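How to clear soft toys off a bed and keep them clean

Soft toys pile up on a bed faster than almost anything else in a kid's room, and once they are there the sheets don't get changed as often as they should. This is the method we use at home. It takes 15 minutes once you have done it a couple of times, not counting the wash.

What you need

A plastic laundry basket with holes in the sides
A mesh wash bag with a zip
A lint roller or a soft clothes brush
Mild liquid detergent
A clean towel for each large toy

Step 1. Strip back to the fitted sheet

Take off the doona, any throws and the top sheet. Leave the fitted sheet on for now. It gives you a clean, flat surface to sort on, and small toys won't disappear into the folds. Push the pillows up against the headboard and leave them there.

Step 2. Put the basket on the bed

Most people leave the basket on the floor and throw things at it. Put it up at the pillow end instead, where you can reach it from either side of the mattress. A basket with perforated sides is better than a solid tub, as toys that have picked up a bit of damp can air while they wait.

Step 3. Pick up one toy at a time

Lay the toys out on the sheet and go through them singly. Press each one flat with your palm before you lift it. You are feeling for hard lumps, battery packs and squeakers, and for seams that have started to go. Lift it by the body – not by an ear, a tail or a ribbon.
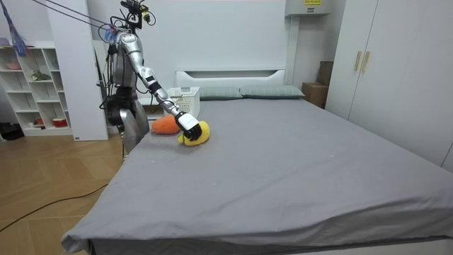

Anything with a battery pack goes to one side for surface cleaning only. Anything with an open seam goes in the mending pile, and should be stitched before it goes near water. The rest can go in the basket.

Step 4. Check the labels

Read the care label on every toy. If there is no label, treat it as hand wash. Bright colours such as yellow and orange can run the first time, so test a hidden spot with a wet white cloth and wash them apart from pale toys if any dye comes off.

Step 5. Wash

Zip small toys into the mesh bag and run a cold, gentle cycle with a slow spin. Our machine goes down to 700 rpm and that is slow enough. Use half the detergent you would use for clothes. Long-haired toys do better by hand in a laundry tub.

Step 6. Dry

Roll each toy in a towel and press, then lay it flat on a rack in the shade. Turn it every few hours. Thick toys can feel dry outside and still be damp in the middle, so give them a second day. Brush up the pile at the end.

Step 7. Finish the bed

Run the lint roller over the fitted sheet if it is staying on, paying attention to the corners. If it is due for a wash, take it off now and vacuum the mattress before you put a fresh one on.

Thanks to Mawar Entili for the tip about the white cloth.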